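Hanham 양팔 제어 스택 자주 묻는 질문

설치 문서를 읽고도 메일을 보내시는 분들이 계셔서 정리했습니다. 설치 문서를 안 읽고 보내시는 분들 것도 같이 넣었습니다.

Hanham이 정확히 뭔가요?
팔 두 개를 한 프로세스에서 계획하고 제어하는 소프트웨어입니다. 궤적 계획은 Nuvatitz, 인식은 McPhee가 맡고, Hanham은 둘 사이에서 욕을 먹는 역할입니다.

팔마다 플래너를 따로 돌리면 안 되나요?
됩니다. 두 팔이 같은 물체를 잡기 전까지는요. 그다음부터는 각자 옳은 궤적 두 개가 물체 하나를 놓고 다툽니다. 공동 파지 구간에서는 coupled 모드를 켜세요. 기본값은 꺼짐입니다. 왜 꺼짐이냐는 질문은 이슈 3089번에 이미 길게 달려 있습니다.

계획이 30초 넘게 걸립니다.
충돌 메시를 CAD 원본 그대로 넣으셨을 겁니다. 나사산까지 피해 다닐 필요는 없습니다. 볼록 분해를 한 번 돌린 메시로 바꾸고 다시 재 보세요. 그래도 느리면 로그를 보내 주세요. 화면을 휴대폰으로 찍은 것 말고 파일로요.

흰색 부품이 자꾸 안 잡힙니다.
깊이 값이 비는 경우가 많습니다. McPhee 설정에서 노출을 낮추고 hole_fill을 켜세요. 굵은 관처럼 길쭉한 물체는 축 방향 자세가 미끄러지듯 흔들리는데, 양 끝 중 한쪽이라도 시야에 들어오게 하면 훨씬 얌전해집니다. 조명을 더 세게 켜는 방법은 다들 먼저 해 보시고, 다들 실패하십니다.

접촉하는 순간 한쪽 팔이 멈춥니다.
힘 임계값이 15 N으로 되어 있는지 확인하세요. 두 팔이 맞은편에서 누르면 내부 힘이 생기고, 감시기는 그걸 충돌로 봅니다. 임계값만 올려서 해결하신 분은 나중에 다른 문의로 다시 만나게 됩니다. 임피던스 강성을 먼저 낮추는 것이 순서입니다.

케이블도 충돌 검사에 들어가나요?
아니요. 케이블 모델은 로드맵에 있고, 로드맵에 있은 지 2년쯤 됐습니다. 지금은 케이블이 지나갈 자리를 금지 영역 상자로 막아 두세요. 우아하지는 않지만 Orla Ó Flaithearta가 작성한 예제 설정이 있어서 복사는 쉽습니다.

시뮬레이터에서는 되는데 실기에서는 안 됩니다.
축하드립니다, 정상입니다. 시간 동기화, 손끝 좌표계, 마찰 계수 순으로 보세요. Lerkley 재생 도구로 실기 로그를 시뮬레이터에 겹쳐 보면 대개 손끝 좌표계에서 끝납니다.

다음 릴리스는 언제인가요?
2월입니다. 어느 해인지는 Tamsin Thibodeaux에게 문의해 주세요. 릴리스 브랜치 담당입니다.

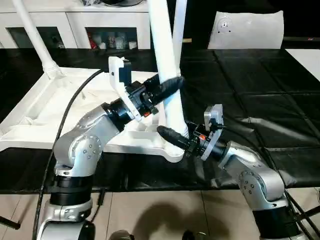 버그를 신고하실 때는 버전, 설정 파일, 로그 세 가지를 함께 첨부해 주세요. "어제까지는 됐어요"는 로그로 치지 않습니다.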